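Rerkdale Community Kitchen
Food safety and equipment checklist, with comments
Inspection done Saturday, March 7, 2026
Next full inspection: July

Marks used: OK, FIX (must be repaired before next use), WATCH (look again in July).

1. Hand wash basin
Soap: OK
Paper towel: OK
Hot water: WATCH
Comment: The water becomes hot, but it needs a long time. I let it run for 40 seconds before it was comfortable. People in a hurry will not wait so long and will wash with cold. Please ask the plumber from Herstead to look at the valve.

2. Fridge and freezer
Fridge temperature: OK
Door seal, fridge: FIX
Door seal, freezer: OK
Comment: The seal of the fridge is torn at the lower corner, on the hinge side. The Praletti part number is written inside the door, it ends with 743. Two containers of soup had no date on the lid. I have thrown them away.

3. Cutting boards and work surfaces
Boards for raw meat, separate and marked: OK
Wooden boards, condition: WATCH
Steel bench: OK
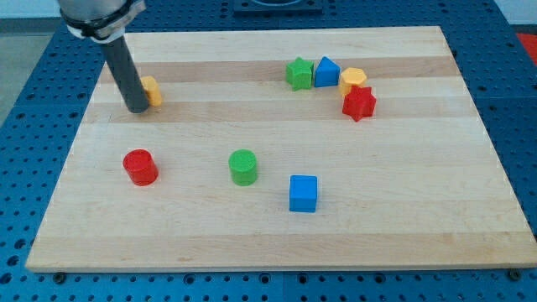

Wooden boards need more attention than plastic ones, and in the last inspection we did not give enough space to them on the form. Never leave them in the sink and never put them in the dishwasher. A board made of many strips, with lighter and darker stripes like the maple one shown, has a glue line between each strip and the next, and a glue line is the first place I check. Draw your fingernail across it. If the nail catches, the board is starting to open and food can stay inside. On our two big boards the nail caught in one place only, near the handle. I have marked it with pencil on the underside. Oil both boards this week and dry them standing up.

4. Knives
Storage: OK
Handles tight: OK
Comment: The magnetic strip is good. The bread knife was in the drawer with the spoons again, please put it back on the strip.

5. Stove and extraction
Gas shut-off, easy to reach: FIX
Filters: WATCH
Fire blanket: OK
Comment: Somebody has stored the large Quan stock pot in front of the gas shut-off. It is heavy when it is full of lids. I moved it to the bottom shelf and it must stay there. The filters have grease at the edges but the colour in the middle is still fine.

6. Floor and exits
Mat at dishwasher: FIX
Back door opens fully: OK
Comment: One corner of the mat is curling up. I taped it for today. Tape is not a repair.

Items marked FIX have to be finished within 15 days. Write your initials beside the item when it is done, and keep this sheet in the blue folder behind the pantry door.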